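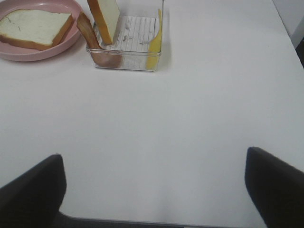
How long can sliced bread stay out of its bag before people stop wanting to eat it? In our households the usual limit was one meal, and bread that was left open until the next meal was mostly toasted or thrown away.

4. Storage and Serving of Sliced Bread at the Table

4.1 Background of this part

In the first part of the study we asked families where they keep their bread. The answers were simple: in the bag, in a box, in the refrigerator, or in the freezer. But when Widad Akl and Shivam Garg read the diaries again in June, they noticed that many slices spend a long time in a place which our form did not include. These slices were already taken out for the meal, and they were waiting on a plate or in a small open container. We call this stage "table storage." It is short compared with the other stages, but a large part of the drying happens in it.

Figure 2. Sliced white bread in two positions on a white table: one slice lying flat on a pink plate, and one standing upright in a clear plastic container with a ridged insert in the base.

4.2 Two positions of the slice

The diaries describe two main ways of putting bread on the table. In the first way the slice lies flat, as on the plate in Figure 2. One face is then open to the air and the other touches the plate. In the second way the slice stands on its edge, as in the container in the same figure, and much of both faces can meet the air. The families did not have a common word for the second way. Some wrote "standing," some wrote "like in a toaster," and one family wrote "filed."

From 113 households which returned a complete diary, 9 used the standing position on most days. This is a small group and we do not want to draw a strong result from it. Still, their notes were more detailed than the notes of the other families. They wrote that the slices do not stick together and that a child can take one without touching the rest. The complaint which came back most often was that the bread felt dry at the corners when the meal was slow.

The flat position had a different complaint. When a warm slice was put on a cold plate, the lower face became damp, and several families turned the slice over after a few minutes. We had not asked about this, so we cannot say how common it is.

4.3 The container

A ridged base deserves a short comment. Before the study we expected that families would choose a container for its lid. In the interviews, the lid was mentioned much less than the floor of the container. People like that crumbs fall between the lines and stay there until washing. They also dislike it, for the same reason, at the moment of washing. Meenakshi Tyagi, who made most of the home interviews, noted that opinions on this point were divided even inside one family.

Clear walls were preferred to colored ones. The reason given was that one can see how many slices remain without standing up from the chair. We think this may also reduce the number of slices taken out of the bag too early, but the diaries do not allow us to test it.

4.4 Slices that go back

Over 306 slices were recorded as returned to the bag after the meal. The practice was more frequent at breakfast than in the evening. Slices from a plate were returned less often than slices from a container. A possible explanation is that a plate belongs to one person, and a slice on it is seen as already taken, while a container is shared.

Eight families kept a separate bag for returned slices and used it for toast, bread pudding or crumbs. The Azar questionnaire, which we used for the comparison group, has only one line for "leftover bread," and such bags are invisible in it. We have proposed to divide this line in the next version.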